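Courses > Domestic Work Surfaces > Unit 4 > Handout: Placement on a Shared Tabletop

Hevalach Domestic Work Surfaces
Unit 4. Placement on a shared tabletop

4.1 Scope

Unit 3 dealt with storage: cupboards, drawers, open shelving, and the order in which things are put back. Unit 4 deals with things that are out. A tabletop in a kitchen or break area usually carries a mixture of tableware, food, packaged goods and at least one large item that stays where it is. These notes cover how such a surface is divided, how the contents are recorded, and what is done with items that rest on other items.

Read this handout with page 53 of the course reader, where the zone terms are defined. The terms are used below without further comment. Cooking surfaces and sinks are left to Unit 6.

4.2 Terms

Fixed item. Anything that stays in place through a full day of use. Large appliances, screens, stands and dish racks on a permanent spot are the usual cases. A fixed item has a footprint and a clearance.

Footprint. The area of the surface that the item covers when seen from above. Cables count toward the footprint if they lie on the surface.

Clearance. The strip in front of a door, control or opening that has to stay free while the item is in use. On a door that opens downward the clearance is at least the height of the door. On a screen it is zero, unless the screen tilts.

Carrier. A plate, tray, bowl or board that has something else on it.

Load. Whatever the carrier carries. A load that extends past the rim is an overhanging load and is recorded as such.

Stray. An item lying directly on the surface, with no carrier, that would normally have one. Cut fruit is the standard example. Whole fruit with its skin intact is a stray only if the household or workplace says so.

Field. The part of the surface left after footprints and clearances have been subtracted.

4.3 Dividing the surface

Start from the fixed items. Sketch the table to scale, draw the footprints, then draw the clearances as a dashed line. Whatever remains is the field, and all later decisions apply to the field only. A common error in the first assignment is to zone the whole table and then discover that the tidiest zone is directly under an oven door.

The field is then split into a near band and a far band, measured from the edge where people stand. For a standing adult of ordinary height the near band is 400 mm deep. The far band runs from there to the opposite edge. On a surface 1000 mm deep the far band is therefore the larger of the two, and it tends to fill up first, with things that were pushed back to make room.

Items that are handled more than once in a meal go in the near band. Items handled once, or handled only to be cleared, may go in the far band. Tall items never go in front of short ones. If the table is reached from more than one side, choose the side with the most traffic and write it on the sketch - do not draw two near bands on the same sheet.

Small features of the surface itself (cable holes, screw heads, joints, raised edges) are marked on the sketch before any items are. A cup should not be placed over a joint. Small round fruit should not be placed on a slope, however slight.

4.4 Recording the contents

Form 1039 is used for all surface records in this course. It has one line per item and five columns: item, color, carrier or surface, zone, remarks. Fill in the form from left to right and finish one line before starting the next.

Some points on wording:

Name the item by what it is, if that can be established from where you stand. If it cannot, use the broader word. A round blue vessel seen from directly overhead may be a cup, a bowl or a deep plate, and the side view often settles it. Until it is settled, write "round dish, blue".

Color is recorded in one plain word, two if necessary. Pale pink, lavender and mauve are the same entry for our purposes; agree on one of them at the start of a session and keep to it. The same goes for mint, sage and teal.

A packaged item is recorded by its contents if they are known, otherwise by the color of the package. Brand is not recorded.

For a bottle that is lying down, note which way the cap points. An upright bottle needs no remark.

A load is entered on the line directly under its carrier, with an arrow in the third column. An item next to a carrier is not a load, however close it is. The entry reads "surface", and the remark reads "adjacent".

4.5 Surface B

Surface B is white and is used for the rest of this unit. The record for it should be attempted before 4.6 is read. Treat the large black unit as a fixed item.
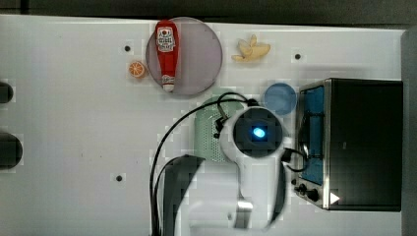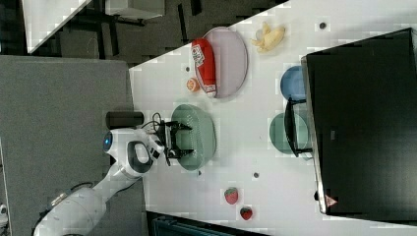
Strawberries are entered on two lines, as they do not touch. 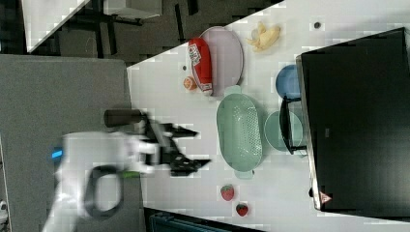
The colander is a potential carrier and goes on a line of its own.

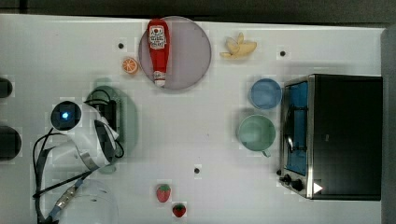 One objection raised in the January session was that a ketchup bottle has no business being on a plate in the first place, that a plate with a bottle on it is a plate out of service, and that the form should make you write down the fault instead of calling the thing a carrier and moving on. A second voice in the same session disagreed: the plate keeps the drip off the table, and a bottle lying down on a bare surface will roll. The point was not resolved. Both positions are acceptable in the written assignment if the remark column shows which one was taken.

4.6 Discussion of the record

The red item and the pinkish plate form one pair, carrier and load. The citrus piece beside the plate does not belong to that pair. It is entered as "surface, adjacent". In the overhead views it reads as a slice, and a slice without a carrier is a stray under 4.2. From an oblique position it is easily taken for a small whole fruit. Where two views lead to different entries, the overhead view is preferred for outline and the oblique view for height, and the remark column should say "see other view".

The banana is on the bare surface as well. If you judge it to be peeled or part peeled, it is a stray. If you judge it to be unpeeled, it is not.

Participants often want to group the plate, the citrus piece and the banana into one entry called "fruit area" or similar. This is not a zone. A zone is set by reach and clearance, and its contents can change completely without the zone moving.

The blue round dish stands close to the fixed item. Whether it falls inside a clearance depends on what you have entered for the fixed item. If the entry is "toaster oven", the door side has to be identified and the dashed line drawn on that side. If the entry is "monitor", the clearance is zero and the dish is in the field. This is the entry with the largest effect on the rest of the sheet, and it should be settled first. The overhead views are the ones to use, as they take in more of the upper face and the controls.

4.7 Correcting a layout

Corrections are made in a set order. Each step is completed for the whole surface before the next is begun.

Step 1. Clear the clearances. Move anything inside a dashed line into the field, at the nearest free point.

Step 2. Deal with strays. Each stray is given a carrier, discarded, or returned to storage. A carrier already holding a packaged item is not used for cut food.

Step 3. Reduce overhang. A load that extends past the rim is turned or moved toward the center. If it still overhangs, a larger carrier is chosen. A cap may extend past the rim if the bottle is otherwise supported along its length.

Step 4. Sort by band. Frequently handled items are brought forward.

Step 5. Record again, on a new form. The first form is kept. Do not write corrections over it.

Matching sets are not a criterion. Two dishes of different color may stand together, and two of the same color may be at opposite ends of the field. Some printed guides advise otherwise (the Flernico kitchen cards, for one, sort tableware strictly by color), and participants who have worked with those cards should note the difference.

4.8 Assignment

Complete one Form 1039 for Surface B, taking any single view as the basis and stating which. Attach a sketch showing footprint, clearance, field and both bands. On a separate sheet, apply steps 1 to 4 and list the moves in order, one move per line, in the form: item - from - to.

Then repeat the exercise on a surface of your own, at least 1000 mm on its longer side and in normal use. Record it before the evening meal and again after clearing. Do not tidy it beforehand.

Dimensions are in millimeters. Pencil is preferred for the sketch, ink for the form.

4.9 Reading for Unit 5

Course reader, the section on trays and movable carriers. The Trajkovski shelf tables are also needed, in the short version without the appendix.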